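Home | Facilities | Visits and Events | Safety | Forms | Contact
Search this site Enter keywords Go

Pre-Visit Inspection Checklist: Robot Demonstration, Forkville Building, August Open Day

Area inspected: Demonstration bay and visitor route
Inspection started: 8:15 a.m.
Expected attendance: about 345 over the day
Form held by: Ovon Site Safety Office

Entries are marked Satisfactory, Action, or Not Applicable. Any item marked Action must be closed and initialed before visitors are admitted.

Section A. Access and Visitor Route

A1. Main entrance and corridor clear. Satisfactory.
A2. Exit signs lit and doors open freely. Satisfactory.
A3. Group size limit posted at the bay. Action. The notice still shows last year's limit. The limit for this event is 19 visitors per group, and the notice must be replaced.
A4. Floor line marking the viewing position. Action. Tape is lifting near the corridor end. Replace the full run.
A5. Step-free route to the viewing position. Satisfactory. Tested with the site wheelchair.

Section B. Demonstration Table

B1. Emergency stop within reach of the operator. Satisfactory. Pressed three times during the inspection; the arm stopped each time.
B2. Arm travel limits set for public demonstration. Satisfactory. Reduced speed setting confirmed by the operator.
B3. Table surface clean. Action. Wipe down and remove small debris before the first group.
B4. Cables secured. Action. Thin cable must not lie loose on the tabletop or hang behind it. Fasten at the back, or pass through the desk opening where length allows.
B5. Items for handling limited to those on the approved list. Satisfactory. The list for the Alaoui sorting task was checked against the tray. 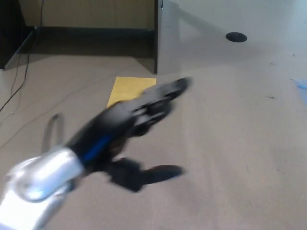 Meinir Eynon
Visits Safety Coordinator, Ovon

Comments on Section B. The black hand with the blue stripe passes low over the table when it moves toward the flat yellow piece. Operators are reminded that no person may place, straighten, or recover an item while the hand is in motion. The arm must first be stopped and the operator must say "clear" aloud. This applies equally to staff from Wornimora who are attending as guest presenters.

Section C. Staffing and Briefing

C1. Trained operator named for each session. Satisfactory.
C2. Second staff member assigned to watch the floor line. Action. No name entered for the final session.
C3. Guest presenters briefed. Action. Briefing to be given at the table before the doors open.
C4. Visitor safety talk available in large print. Satisfactory.
C5. First aid kit stocked and in date. Satisfactory.

Section D. Close of Day

D1. Arm parked and power isolated by the operator.
D2. Handling items counted back into the tray.
D3. Faults and near misses entered in the bay log, including any unplanned stop.
D4. Completed form returned to the Site Safety Office by 6:00 p.m.

Result of inspection: Conditional approval. Admission may begin once items A3, A4, B3, B4, C2, and C3 have been initialed.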